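Posted in: Datasets / Home & Table Tasks

# Momstead Table Clearing

12 likes · 3 comments

Momstead is a collection of short recordings of people clearing tables with hand-held grippers, in ordinary rooms with ordinary clutter. It was put together at Grendunex, where the housekeeping crew and the robotics crew now share a shift plan. We're really happy with how it came out, and we hope you'll find good uses for it!

Two views from the same session:
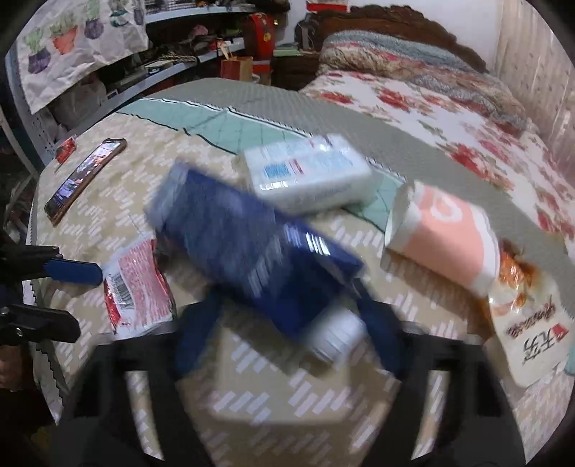
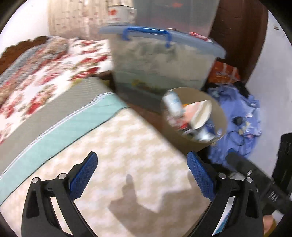 **Does a housekeeper need any robotics background to record for Momstead?**

None at all. New people spend a morning getting used to the grip, record a few practice tables that are thrown away, and then start on real ones.

## What's in the release

- 300 episodes, each covering one table or one part of a table
- 40 room layouts, with the furniture left where it stood
- 7 task labels: pick, place, stand up, lay down, hand over, discard, wipe
- 2 gripper streams per episode, synced at the start

Objects are the usual stuff – packets, cups, pouches, wipes, wrappers. We didn't buy a standard object kit. Things get knocked on their sides, and bins fill up over a session, and all of that stays in.

## How the work changed

This part matters as much to us as the files do, so it gets its own section.

Before the project, clearing rooms was the whole job. Now each person on the crew does a block of recording in the middle of the shift, and the rest of the day is regular rooms. Recording is slower than clearing by hand (a lot slower, the first week!), so room quotas were cut to match. We got that wrong in the first plan and people were rushing both halves of the day. The current plan counts a recording block as full working time with no rooms attached to it.

The other big change is who decides what a good episode looks like. At first the engineers wrote the task list, and it had odd ideas in it, like emptying the bin before the table was clear. The crew rewrote it. The labels "stand up" and "discard" are theirs, and so is the rule that anything with food left in it gets moved by its top edge. Reviewing is now a paid role on the crew, and it has become a popular one.

Hands do get tired. Squeezing a trigger all morning is a different kind of tired from making beds, so blocks are kept short and people swap sides between episodes.

Nobody's hours have been reduced. We can't promise what a trained arm will mean for the job later on, and the crew asked us to say so plainly in this file.

## Known gaps

- Fast wrist turns blur badly. We kept those episodes and flagged them with `motion_blur`.
- Some views include a second gripper or part of a hand. Filter on `other_gripper` if that is a problem for your training.
- Printed text on packaging may be upside down or unreadable. Don't use this set for reading labels.
- Very few glass objects. More are planned for the March update.

## Loading

The Taro loader reads everything in one go:

`taro load momstead --split train`

Use `--split sebastian` for the held-out rooms. Sebastian is the name of our test split – please keep it out of training.

## Feedback

Open an issue if a label looks wrong. The reviewers go through them at the end of the week and they like getting them, especially with the episode number included.

Last updated Friday, January 16, 2026

Tags: manipulation, housekeeping, workplace automation
Share · 2 shares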